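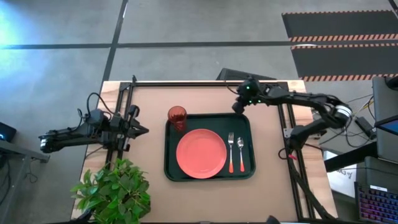

Tray service remains the usual way of serving lunch in workplace canteens, and the order in which people load a tray has an effect on how much they take. At both of our sites the tray and cutlery come first, the hot counter second and drinks last. By the time a diner reaches the drinks, the plate already has its place and the cup goes wherever there is room. A setting with the round plate toward the left, the fork and spoon side by side to its right and the cup in the upper left corner of the tray leaves the whole right end free. In our records, this free end is where a side dish or dessert was most often put. Diners who set the plate in the middle had less open surface and took fewer extra items.

Reading time: 14 min

3.2 Setting and procedure

Lunches were recorded at two staff canteens, Bestanach and Pallerside, both run by the caterer Kofler under the same four-week menu. We recorded 1000 lunches at Bestanach and 1000 at Pallerside. Bestanach serves a hospital laundry and the offices beside it. Pallerside serves a printing works with two day shifts, so its lunch period is longer and has a second peak in the early afternoon. Prices and portion guidelines were the same at the two sites during the study.

The recorder stood at the end of the line, after the register, and noted the position of the plate on the tray, the items taken and the time. Diners were not stopped or spoken to at this point. A short questionnaire was left at the tray return, and 685 were handed in with every item filled out. It asked how hungry the diner had been on arrival, whether the tray had felt full and whether anything had been left over.

Leftovers were weighed by type at the tray return: starch, meat or main item, vegetables, dessert. Drinks were not weighed. Liesl Wallner did the weighing at Bestanach and trained the person who did it at Pallerside, using the same scale and the same log sheets.

3.3 Tableware

The two canteens used different plates before the study. To keep this from affecting the results, both were supplied with a single pattern, Vellow, for the full recording period. The plate is round, and the same size was used for all hot meals. Soup bowls were left as they were, as soup was sold separately and most diners who bought it bought nothing else.

Cups needed more thought. A tall cup hides part of the tray from the person carrying it, and several diners in the pilot said they put the cup near the front edge so they could keep an eye on it. Others stood it on the plate itself when the plate was empty, usually while waiting for a fresh batch at the counter. We coded this as a separate position and left it out of the comparison in Section 4.
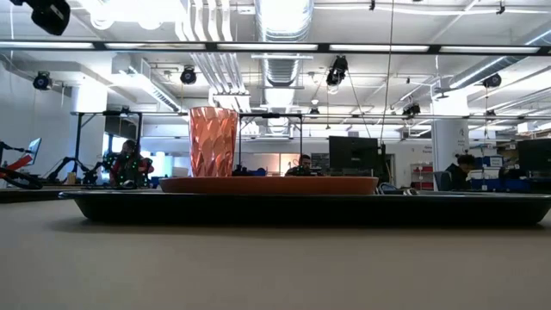 Figure 3. Tumbler rising above the left portion of the plate, seen from the side.

The coding sheet divided the tray into left, middle and right. A plate lying across a boundary was assigned to the part that held most of it. Two recorders coded the same 30 trays before the main period began and compared their sheets. They disagreed mainly on plates just left of the middle – the most common position at both sites – and the rule was then written out in full on the back of the sheet.

3.4 Tray material and noise 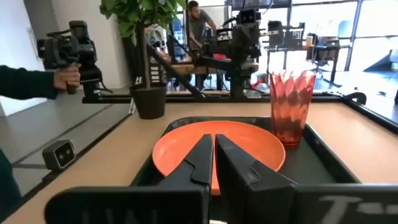 Page last modified: June, 4:15 p.m.

Plastic trays were used at both canteens. Staff at Pallerside had asked for them some years earlier because of the noise at the return belt, and Bestanach changed over shortly before our study. Diners on a plain plastic tray tend to notice sliding, and a few wrote on the questionnaire that they had placed heavier items together to keep the tray level. We did not measure weight distribution. It may explain part of the pattern at Pallerside, where the walk from the register to the seats includes a short ramp.

Table surfaces also differed between the sites, and diners did not always keep the meal on the tray once seated. At Bestanach it was common to lift the plate off and stack the tray on the next chair,
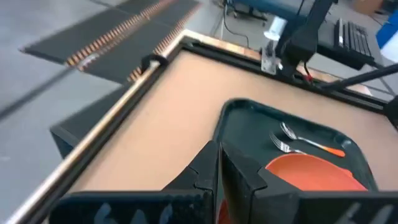 while at Pallerside most people ate from the tray and carried it back as it was. This difference does not affect the records made at the register. It does affect the leftover weights to a small degree – bread and fruit left on a table were cleared by staff and never reached the scale. We therefore report bread and fruit separately in Table 2 and do not include them in the totals.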